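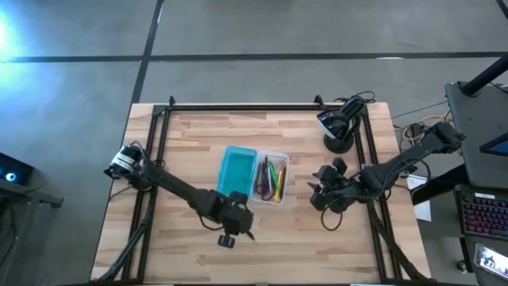

Tischplatte mit Butcher-Block-Muster, hell und dunkler im Wechsel, von oben gesehen.

Arbeitsplatte ölen: was nötig ist und was man sich sparen kann

Wer eine Platte aus verleimten Holzstreifen kauft, bekommt an der Kasse gern noch ein Pflegeset dazu empfohlen. Grundierung, Öl, Auffrischer, Spezialtuch, Reiniger. Ich habe mir so ein Set einmal aufschwatzen lassen und seither drei der fünf Teile nicht wieder angefasst. Für die Anleitung unten reicht eine Dose Hartöl.

Was man braucht

Hartöl, lebensmittelgeeignet, wenn auf der Platte auch Essen liegt
Schleifpapier in 120, 180 und 240
Schleifklotz oder Exzenterschleifer
fusselfreie Baumwolllappen, alte T-Shirts gehen
Staubsauger mit Bürste
eine Blechdose mit Deckel für die gebrauchten Lappen

Vorher prüfen

Tropfen Sie Wasser auf die Platte und warten Sie ein paar Minuten. Perlt es ab und hinterlässt keinen dunklen Fleck, lassen Sie die Platte in Ruhe. Der oft wiederholte Rat, alle drei Monate nachzuölen, leuchtet mir nicht ein. Eine Platte im Gästezimmer und eine neben der Spüle altern nun einmal verschieden.

Zieht das Wasser auf der ganzen Fläche gar nicht ein und glänzt die Oberfläche wie Plastik, ist sie vermutlich lackiert. Dann hilft Öl überhaupt nichts, solange der Lack drauf ist. Und bei manchen günstigen Platten ist das Streifenmuster nur eine dünne Deckschicht oder gedruckt. Ein Blick auf die Schnittkante klärt das: Laufen die Streifen in der Kante weiter, kann man schleifen. Wenn nicht, besser die Finger davon lassen.

Schleifen

Mit 120 anfangen, immer in Faserrichtung, mit wenig Druck. Kusum Chaudhary, bei der ich das gelernt habe, zog vorher mit Bleistift Schlangenlinien über die ganze Fläche und schliff, bis sie weg waren. Das klingt nach Bastelkurs, verhindert aber die Dellen, die man sonst erst im Streiflicht bemerkt.

Danach 180. Die Platte mit einem feuchten Tuch abwischen, trocknen lassen, die aufgestellten Fasern mit 240 abnehmen. Feiner muss es nicht werden. In Foren wird 400 und mehr empfohlen. Bei meinen Probestücken nahm das Holz danach weniger Öl auf, und den Unterschied beim Drüberstreichen habe ich nicht gespürt.

Absaugen, auch die Kanten und die Unterseite.

Ölen

1. Öl aufrühren, nicht schütteln.
2. Dünn mit dem Lappen auftragen. Stirnholz saugt stark und bekommt gleich eine zweite Runde.
3. Nach der auf der Dose genannten Zeit alles abnehmen, was noch obenauf steht. Wirklich alles, sonst klebt die Platte wochenlang.
4. Über Nacht trocknen lassen, bei kühlem Wetter länger.
5. Kurz mit 240 drübergehen, entstauben, zweiter Auftrag.
6. Unterseite einmal mitölen, damit sich die Platte nicht einseitig verzieht.

Ein dritter Auftrag lohnt sich rund ums Becken. Anderswo habe ich keinen Vorteil feststellen können.

Achtung bei den Lappen: Ölgetränkter Stoff kann sich selbst entzünden. Einzeln ausgebreitet im Freien trocknen oder nass in der geschlossenen Blechdose aufbewahren. Das ist der einzige Warnhinweis auf der Dose, den ich ohne Abstriche unterschreibe.

Wann ist die Platte belastbar?

»Nach 24 Stunden«, verspricht manches Etikett. Für eine Zeitung mag das stimmen. Mit Rotwein und nassen Töpfen warte ich mindestens eine Woche und lege in dieser Zeit auch keine Decke auf.

Flecken später

Dunkle Ränder von Blechdosen kommen von Eisen und Gerbsäure, vor allem bei Eiche. Sie lassen sich meist örtlich ausschleifen und nachölen. Zitronensaft, das beliebte Hausmittel, hellt auf, leider auch das Holz neben dem Fleck. Wer es trotzdem versuchen will, probiert es auf der Unterseite.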